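Acoustic Test Technician (Room and Building Acoustics) - Prerkeo Laboratory

14 shares | 3 comments

Vunholm is recruiting a test technician for its building acoustics laboratory at Prerkeo. The post is full time and permanent, subject to a probation period, and reports to the laboratory manager, Fouad Hourani. Start date is January or by agreement.

Background

The laboratory measures airborne sound insulation, impact sound insulation and sound absorption for manufacturers of partitions, doors, glazing and floor coverings. It has two transmission suites, a reverberation room with a volume of 230 cubic meters, and a small workshop where test frames are built and sealed. Field measurements in occupied and unoccupied buildings make up nearly 18 percent of the workload and are billed separately.

The previous holder of the post has moved to the modeling group. Open work includes the second phase of Silent, an internal project on flanking transmission through lightweight facade junctions. The first phase left a set of one-third octave band data with unexplained scatter below 100 Hz. The technician will repeat part of that series with revised microphone positions.

Duties

- Install test specimens in the transmission suite openings, seal the perimeter and record the mounting conditions.
- Run level difference and reverberation time measurements according to the written procedures.
- Check microphones with a calibrator before and after each series and enter the values in the log.
- Operate and maintain the tapping machine, including hammer height and foot adjustment.
- Correct for background noise and flag any band where the margin is too small for a valid result.
- Prepare the raw data package and a draft of the test report. Reports are signed by the laboratory manager.
- Keep the temperature and humidity records for the reverberation room.
- Carry out field measurements with a second technician, including evening work in occupied buildings.

Specimens arrive on pallets and are heavy. A hoist is available in both suites, but manual handling remains part of the job. Hearing protection is issued and must be worn during source operation.

Required

- A two-year technical degree in physics, electronics, construction or a related field, or equivalent work experience.
- Working knowledge of decibel arithmetic, frequency weighting and decay curve evaluation.
- Ability to read construction drawings and to note deviations between drawing and specimen.
- Driver's license.
- Clear written English.

Desirable

- Experience in a test laboratory with a formal quality system.
- Scripting for data processing, in any common language.
- Carpentry or drywall skills. Much of the low-frequency scatter in our results comes from the mounting, and a person who can build a tight frame saves repeat tests.

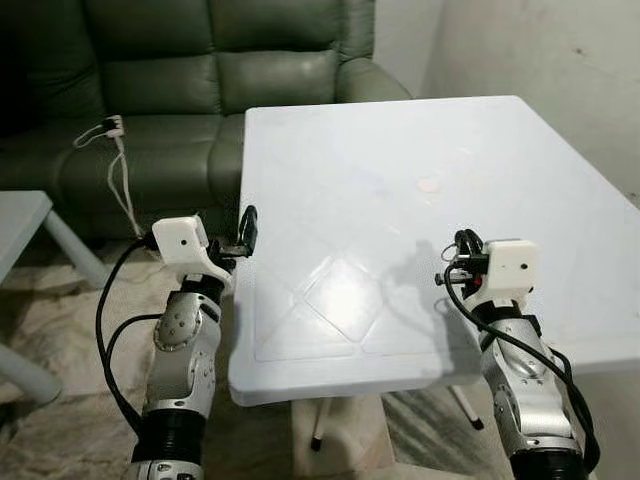 Terms

The salary is 2,590 per month before tax at entry level, paid thirteen times a year. Experience is credited after review of employment certificates. Annual leave is 23 days. Standard hours are 7:30 a.m. to 4:00 p.m. with a half-hour break. Evening field work is compensated with time off at one and a half times the hours worked.

Training on the measurement software and on the Rashidi source array is given in the first six weeks. The technician then performs supervised tests until released for independent work, by method.

How to apply

Send a resume, copies of certificates and a one-page cover letter as a single PDF. State your earliest start date. Candidates who have written test reports may attach one, with client details removed. Interviews are held at the laboratory and include a short practical exercise: a reverberation time measurement in a furnished room, followed by a discussion of the decay curves. No preparation is needed for the exercise - instruments and instructions are provided.

Travel costs for interviews are refunded at the rail fare. Applications are read as they come in, and the post stays open until filled.

Contact: Fouad Hourani, Laboratory Manager | Copyright Vunholm | Back to top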